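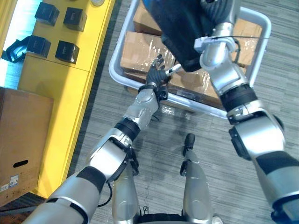 Sunee Chuensuk told us at the last check-in that the savings in our August plan were guesses, and that she would want to see a full billing cycle before she believed any of them. We have one now. She was mostly right.

Progress report to the Wannasri fund: shared parts ordering
May 22, 2026

The grant pays for a trial in which small repair shops place their orders together through Prevgate and split the freight. We planned for 20 shops. All of them signed the form, but signing was easy, and more than 2 orders came in from only a few. Freight savings for the cycle came to $1,346. The plan promised a good deal more. 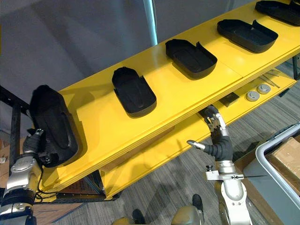
Part of the gap comes from timing. Shops that run short don't want to wait for the group order to close, so they buy at full price from whoever can ship. Chutima Klinhom thinks a shorter window would fix this. I doubt it. A shorter window means smaller orders, and smaller orders are what we had before.

Zilanar has offered a better rate if we commit to a yearly volume. Surachet Jaidee and I read the terms and would not sign them on present numbers.

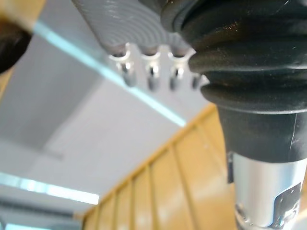
Returns are the other sore point. Four orders went back in full, and the return freight is not in the savings figure. I have asked for it to be added before the next report, even if it wipes out most of the gain.

We are not asking for more money. We would like to move the unspent training budget into bookkeeping and run one more cycle on the same terms. Please send your answer to Getachew Alemneh.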